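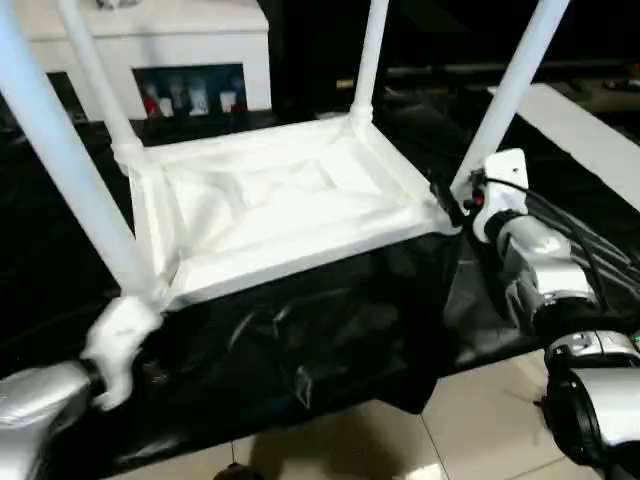 Re: Left gripper on the frame lift

Yevhen Boiko wrote:
> Ours lets the tube slide on the left side. Do you grip the leg or the base?

Both, Yevhen! Left hand goes on the bottom of the front leg, right by the corner, and the right hand takes the opposite corner of the base. I re-zeroed both wrists on Friday and ran 20 lifts — lovely, no slip at all. Try wiping the finger pads first, then check the cable slack at the right forearm.

Shona Sheehan
Prameck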